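Stusholm Reading Rooms: progress report to the Parri Fund
28th August
Prepared by Kekeli Dramani, program lead

Dear Refilwe,

We are now past the halfway point of the grant, and I'm very glad to be writing this one! The spring report was mostly about shelving and delays. Since June we have had both reading rooms open, the book van on the road, and more families through the door than we planned for.

Where we are

The Stusholm room opened on schedule. The Provthorpe room opened two weeks late, after the flooring supplier sent us the wrong underlay twice. Both rooms now keep the same hours, with a late evening once a week for people who work shifts. Darragh Ó Gríofa runs Stusholm and Hyun-seo So runs Provthorpe, and they swap places one day a month so that each knows the other's regulars.

We set ourselves a target of 900 registered borrowers by the end of the grant. We passed it in the second week of August. A good part of that came from the summer reading challenge, where children read any eight books they liked and came in to talk about one of them. Comics counted, and so did cookbooks and a tractor manual. One boy at Provthorpe talked about the tractor manual for most of an hour, and Hyun-seo has since ordered two more on the same shelf.

The building

The Provthorpe lease includes the ground floor and the washroom, which was in the original budget under "visitor facilities." Everything on that line has now been paid and the final invoice is in the folder I shared with your office.
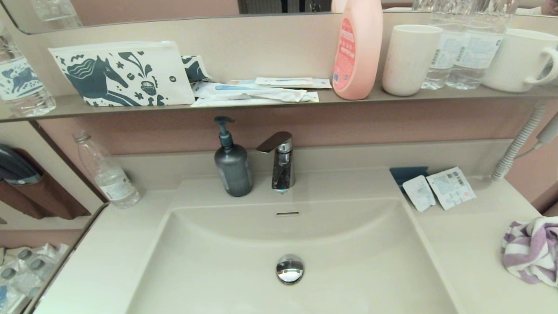 The ramp at the side entrance took longer. The first quote was well over what we had set aside, so we went back to the contractor, Sturkik, and asked them to price a shorter run with one turn in it. They did, it meets the code, and it came in under budget. Parents with strollers use it far more than the front steps. We would like to move what was left over into large-print stock, and I have put a note on that further down.

Books and the van

We bought 4,000 books with the first two payments. Most are on the shelves. The rest travel in the van, which Dionysis Tsoukalas drives on two loops through the farms west of town. He carries a request notebook, and it has changed what we buy. We had guessed that people on the loops would want thrillers. They do, but they also want books on bees, on mending small engines, on learning to read music as an adult, and a lot of history. The bee books have a waiting list.

We did lose more books than expected in the first months, mainly picture books that were simply loved to pieces. Darragh has started a mending table on the late evening — glue, tape, a press he made from two boards — and it has become a small social event in its own right.

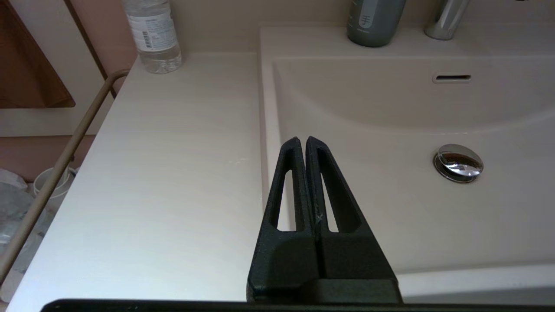

Washroom vanity and sink, Provthorpe.

Adult reading groups

These started slowly. At Stusholm the first session had more chairs than people. We moved it later in the evening, dropped the set text, and let each person bring a page of something to read aloud. There are now three groups across the two rooms, and one of them has asked to try a full novel this winter. I am delighted by this, having been told by several people that it would never work here.

What has not gone well

The online catalog is behind. The search works, but holds placed from home don't always reach the desk, and staff have been checking a second list by hand. We have a fix promised for the fall. Teen numbers are also low at Stusholm. We have asked a few of the older borrowers to help choose stock and furniture for the back corner, and I'll report on that next time.

Requests

Please confirm that we may move the ramp savings to large-print books. With that money we could add 80 titles, split evenly, so 40 for each room.

We would also love to have you visit. The mending table is the best time to come, and Darragh will find you something to glue.

With thanks,
Kekeli Dramani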